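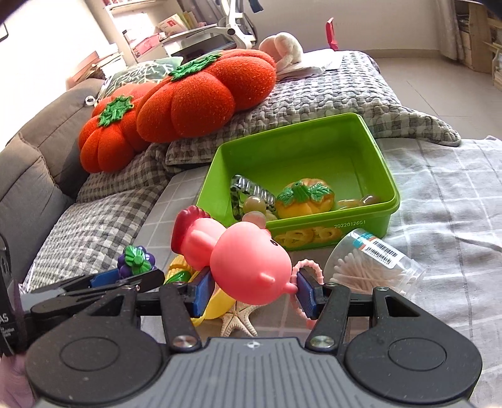
Toy library and family room: progress to the end of February

Lending at the Porkcombe branch restarted in the second week of the month, after the new shelving went in. We have 225 families registered against a target of 200. Loans run for two weeks, and late returns are down since we began sending text reminders.

The Uter branch is behind. The lease was signed, but the landlord has not finished the back entrance and we cannot open without step-free access. Rent is being paid from the Hassanpour grant as agreed.

Staffing: Su-chen Cheung now covers both sites. The part-time post is still vacant after 7 applications, and we will advertise again at a higher hourly rate.

Spending is within budget except for insurance. We ask to move the unspent travel money to that line.

Last updated: February
Contact Cikesine Family Services | Copyright Cikesine | Back to top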